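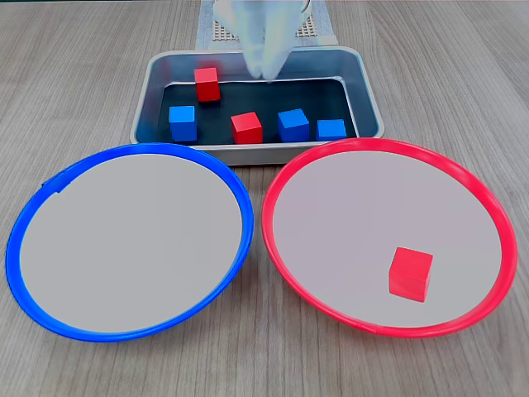 A soft gripper over a metal tray of red and blue cubes, with a blue-rimmed and a red-rimmed plate in front. One red cube is on the red-rimmed plate. Photo: Nadow

Nadow releases planning software for sorting cells

Thursday, December 5, 2019

Software firm Nadow has released the first full version of Clovunex, a planning package for robot arms that pick small parts out of a tray and sort them into separate places. The package went out to a group of test users in June and is now open to all customers.

Clovunex sits between the camera software and the arm controller. It takes a list of parts with their colors and estimated positions, decides which one to pick next, and sends the arm a path. After every pick it asks for a new list and plans again.

The company says that last step is the main change from its earlier planner, Pundum, which worked out the full order of picks at the start and kept to it. If a part slid or turned while its neighbor was being lifted, Pundum would still send the arm to the old position. Users had to write their own check to catch this, and many did.

"We had customers running Pundum for one pick, killing it, and starting it again," said Jaqueline Cervantes, who leads the planning group at Nadow. "It worked, but they were paying the startup time on every part. We took what they were doing and put it inside the program."

A new plan takes 40 milliseconds on the desktop computer Nadow uses for its own tests, according to the release notes. The planner can be given a time limit. When it reaches the limit it sends the best path found so far, or stops the arm if it has none that clears the tray walls.

Most of the company's development work is done on colored wooden cubes, which are to be moved from a tray to the plate with the matching rim. Cervantes said the job is simple to state and still brings up most of the problems her group cares about, among them cubes close to the tray wall and cubes that sit at an angle to each other.

Soft fingers bring a problem of their own. They bend when they touch something, so the planner cannot treat the gripper as one fixed shape. Clovunex uses two outlines, one for the open hand and one for the closed hand, and allows light contact between the fingers and the tray floor. Contact with a wall is allowed only if the user turns it on. The setting is off by default and can be changed for each side of the tray.

The order of picks is decided by a score for each part. By default the score favors parts with free space on two opposite sides, then parts closer to the place where they will be set down. Users can replace the scoring with a short script. The release comes with 9 sample scripts, including one that clears a single color first and one that works from the back of the tray to the front.

Placing has had less attention. The planner picks an open spot inside the target area and checks that the fingers can release there without pushing a part that has already been set down. It does not try to line parts up or pack them closely. Cervantes said packing is planned for a later version and gave no date.

The new version also adds a log viewer. Each pick is saved with the part list the planner received, the scores, the path it chose and the paths it threw out. A user can load a saved pick, change a setting and plan it again with no arm connected. Nadow has put a set of 400 saved picks on its download page for people who want to try the planner before setting it up on their own equipment.

Cortés, an equipment builder that took part in the June test, has moved two of its sorting cells to the new version and is keeping the rest on Pundum for now. The firm asked for the wall contact setting to be split by side, and that change is in the release.

Known problems are listed in the notes. Planning slows down when the part list holds more than around 500 entries, and the log viewer does not open files saved by the June test version. A converter is being worked on.

Clovunex is a free upgrade for customers with a current Pundum license. Pundum will get bug fixes through the end of next year but no new features.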